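September, evening

Started on the bedroom after dinner. The plan was one drawer and the bed. I got through the drawer and most of the bed.

Bedding first. The winter set came off the shelf smelling of cupboard, so it went through the machine at a short cycle and onto the line by 11. The pink sheet stays on for now. It has held its color better than the white ones, and the fitted corners still grip. The elastic on the white double has given up at one end, and I have moved it to the rag pile.

The dresser was worse. Measured the inside of the second drawer again, having lost the first measurement: 94 cm wide, and the runner on the left sticks in the last few centimeters. Rubbed it with a candle stub. Some improvement. The Tridby dividers are too tall by a finger's width and will have to go back, or be cut down. I would sooner cut them down. Jaxon Gill has a fine saw and owes me an afternoon for the shelf brackets.

Black things are the difficulty. Laid out in the drawer under a ceiling bulb they are one dark mass, and straps, pouches and covers all look alike until they are handled. So the sorting gets done on the bed, where the pink gives some contrast. Anything with a strap or a loop is closed up, turned face down and laid flat before it goes anywhere. Left loose, a loop catches on the next item and the whole lot comes out together.

Folding notes, for next time:
Stiff panels at the bottom, soft cloth above.
Piped edges to the outside. They hold a crease if pressed from one side for a season.
Nothing rolled except the socks.

The Mousavi bag goes to the hall cupboard. The Filo one has a failed zipper – the slider has spread, the teeth are fine – and I squeezed it with pliers, which has worked on two others. If it opens again I will replace the slider. The receipt from Flultirau was still in the side pocket, item 948 on their list, long past any return.

Stopped at 8 with one pile left on the bed, between the gingham and the pillow. Discarded very little: the sheet, two odd covers, a belt with no buckle. The drawer now closes without being leaned on, though the runner will want more wax before winter. The line washing is still out and the air feels damp. I will bring it in before I sleep. 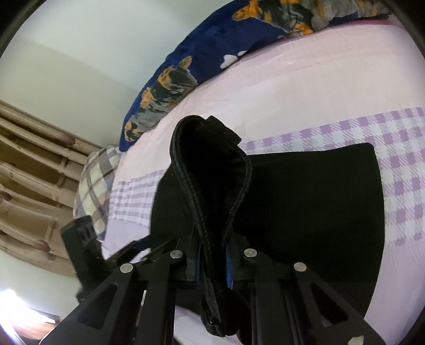 How should a padded bag with a loop handle be stored in a shallow drawer?

Empty it, lay it on its widest side and fold the handle inward across the panel, so that the bend falls on the soft part of the handle and not at the stitching. Keep it on top of the pile, as weight from above flattens the padding over time.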